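Learning to Sit Still on a Folding Chair
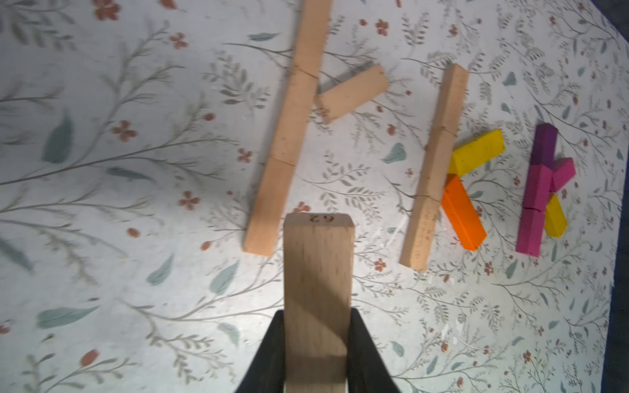

Wooden block number 62, held between two black gripper fingers at the floral-patterned table.

I've been going to the interfaith reading circle in Lundstead since October and I keep meaning to write about it, so here goes. I love it! I love it more than I expected to love anything that involves folding chairs and a two-hour discussion of the Book of Ruth.

Some background for newer readers. I grew up Methodist in Wostthorpe, drifted off in college, and spent my twenties telling people I was "nothing in particular." Then my neighbor Renata Marciniak (Polish Catholic, sings alto, lends me her ladder) asked if I wanted to ride along to a group where people from different traditions read the same short text together. I said yes mostly for the car ride.

There were eight of us that first evening. Sanaa Ezzat was leading, and she has one rule I've started using at home: you have to say what the passage says before you say what you think about it. It sounds so easy. I got through maybe a sentence before I was off on my grandmother and her hymnal, and Sanaa very kindly steered me back to the barley field.

We've done Ruth, part of the Psalms, the story of Joseph in Genesis and then the same story in the Qur'an, and a handful of sayings from the Desert Fathers that Tiruwork Nigatu picked out. She's Ethiopian Orthodox and brought her mother's prayer book so we could hear a psalm in Ge'ez. I didn't understand a word and I could have listened all night. When she finished, Taha El Idrissi asked her to read it again, slower, and she did.

The Joseph evenings were my favorite. I thought I knew that story cold - the coat, the pit, the dreams, done. But I'd never noticed how much the father's grief runs through the Qur'an's version, and Taha talked about hearing it recited as a boy and waiting every time for the part where Jacob gets his sight back. I went home and read both again at the kitchen table until way past midnight.

We do disagree, by the way. Radwa Ragab and I went back and forth for most of an evening on whether forgiving somebody means you have to let them back into your life. She thinks often yes, I think often no, and we were still at it in the parking lot with our coats on. I've been chewing on her side of it ever since (Radwa, if you're reading, I'm at maybe 50-50 now).

Next up is Jonah, which I'm thrilled about, because I have a lot of feelings about the plant. If you're near Lundstead and curious, leave me a comment and I'll pass your name to Sanaa. You don't have to belong to anything, and you don't need to have read ahead. I never have.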